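How to Replace the Thermal Paste on Your Desktop Processor

Posted November 18, 2019 by Graziella Zanetti

If your computer has started to sound like a hair dryer every time you open a game or a big spreadsheet, there's a fair chance the paste between the processor and its cooler has dried out. It happens to all of us sooner or later! My own tower is going on 7 years old, and I put this job off for most of them because I was convinced I would break something. I didn't, and you won't either if you give yourself a quiet evening and go slowly.

I wrote the first version of this guide for my neighbor Ekow Quansah, who bought a used machine in October and called me that same night to ask why it was shutting itself off. He has since done the job twice on his own (the second time for his sister), and a few of his questions have made their way into the steps below.

What you'll need

A small tube of thermal paste. I use the Grimard gray paste, mostly out of habit, but any paste that doesn't conduct electricity will do nicely.
Rubbing alcohol, the strongest your drugstore carries.
Coffee filters or lint-free cloths. Paper towels leave fuzz behind.
A Phillips screwdriver with a longish shaft.
A clean table and a good lamp.
Your cooler's instruction sheet, if you still have it. If you don't, the maker probably has a copy online.

Before you open the case

Run the computer for ten minutes or so first, doing something ordinary like playing a video. A little warmth softens the old paste, and a cooler that has been sitting cold for a week can be glued on surprisingly hard. While it's running, write down the temperature your monitoring program shows. You'll want that number later, believe me, and you won't remember it.

Then shut down properly, flip the switch on the back of the power supply, and unplug the cord from the wall. Press the power button once with everything disconnected to drain what's left in the board. Lay the case on its side so the motherboard faces up at you, take off the panel, and touch a bare metal part of the case before you reach for anything inside. I do this every couple of minutes all the way through, and I talk to myself while I do it, but that part is optional.

Taking off the cooler

Find the fan cable first. It runs from the cooler to a little set of pins on the board, usually marked CPU_FAN. Pull it by the plastic plug and leave the wires alone. I like to snap a quick photo on my phone before unplugging, and another once the cable is off.

How the cooler comes loose depends on what kind you have. The ones with four plastic push pins need a quarter turn on each pin, in the direction of the arrow, and then a gentle pull upward. The ones with screws should be loosened a bit at a time in a crisscross pattern: a turn on one corner, a turn on the opposite corner, and so on around until all of them are free. Clip-style coolers have a lever on one side, and you release that before unhooking the clip.

Now for the one moment that makes people nervous. Don't yank straight up! Hold the cooler by its body and twist it a tiny bit to the left, then a tiny bit to the right, until you feel it give. On some boards the processor is held in by its pins alone, and a hard pull can bring the whole chip up with the cooler. Ekow had this happen on his first try. His pins were fine, luckily, but he had to take a long walk before he came back to it.
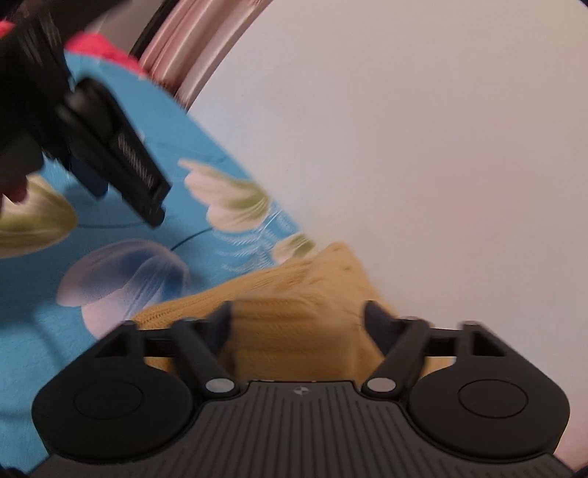
If it won't budge, put the fan cable back on, fasten the cooler down again, and run the computer for a few more minutes to warm things up. Then shut everything off and unplug it as before. A strand of dental floss worked gently between the two surfaces can help too, as long as you stay well clear of the socket. I've only needed the floss trick once, on an old Goldale office machine that had been under somebody's desk since the day it was bought.

Cleaning off the old paste

Fold a coffee filter into a small pad and dampen it with alcohol. Damp is plenty; you don't want it dripping. Wipe from the outside edge toward the middle so you aren't pushing the old gunk off the sides, and switch to a clean part of the filter often. Do the metal top of the processor first and then the bottom of the cooler. It will look clean well before it is clean, so keep going until a fresh pad comes away with hardly a mark on it.

Leave the processor in its socket for all of this. If a bit of paste has slipped down the side, a cotton swab with a drop of alcohol will usually pick it up. Don't scrape with anything metal, please.

Let both surfaces air-dry for a few minutes. This is a nice time to blow the dust out of the cooler's fins, away from the open case, and to hold the fan blades still with a finger while you do it. Mine had what I can only describe as a small felt hat in there.

Putting on the new paste

People will argue about this part until the sun goes down — lines, crosses, dots, spreading it with an old gift card — and I have tried most of them. For an ordinary desktop processor I put one dot in the center, a little bigger than a grain of rice, and let the cooler press it flat. Very large processors need more than that, often in a pattern the maker will show you in the manual.

A thin, even layer is what you're after. Too little leaves dry spots, and too much squeezes out over the sides and makes a mess you'll be cleaning up next time. If you're not happy with your dot, wipe it off and start over. The tube holds enough for several tries.

Setting the cooler back down

Line it up above its mounting holes before it touches anything, then lower it straight down. Try not to lift it again once it has landed, because that traps air in the paste. If you do have to lift it, clean both sides and put on a new dot. (Yes, I know. I've done it too.)

Tighten the screws in that same crisscross pattern, a couple of turns each, until they stop. Snug is enough. With push pins, press opposite corners together and listen for the click, then tilt your head and check that each one has come all the way through the board. Plug the fan cable back in. I'll say that again for everyone who is tired and wants to go to bed: plug the fan cable back in!

Checking your work

Before closing the case, connect the power and a monitor and turn the machine on for a moment, keeping your hands out of it. The cooler's fan should spin. Go into the setup screen and watch the processor temperature for a few minutes. It should level off and stay there. If it keeps climbing without slowing down, shut off the power and check that the cooler is sitting flat.

Once that looks good, put the panel back on and repeat whatever you were doing when you wrote down that first temperature. How much it drops will depend on how bad the old paste was, how warm your room is, and which cooler you have, so don't be discouraged if a friend's results are more dramatic.

If the computer is still running hot afterward, look at the case fans and the dust filters, and make sure the back isn't pushed up against a wall. You can leave a question in the comments with your processor and cooler model, and I'll do my best to answer over the weekend.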